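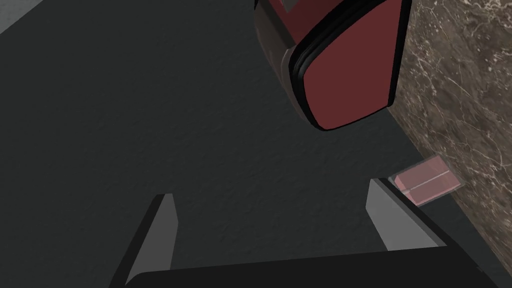

A reader in Dromosach replies that windshield chips should always go to the dealer, and that resin is a stopgap. I disagree on the second point. A chip under 3 mm across, clear of the driver's line of sight and filled before dirt gets in, will normally hold for the life of the glass. The shop I use in Prasusside charges 70 for the fill. The dealer's figure for a new windshield was 1,029, plus about 200 to recalibrate the lane camera.

Replacement also breaks the factory bond, and the new one is only as good as the primer work. Long cracks and edge damage are a different matter; there the glass has to come out. My objection is to quoting for new glass before anyone has measured the chip. Insurers should ask for that measurement in writing, and so should owners who pay cash.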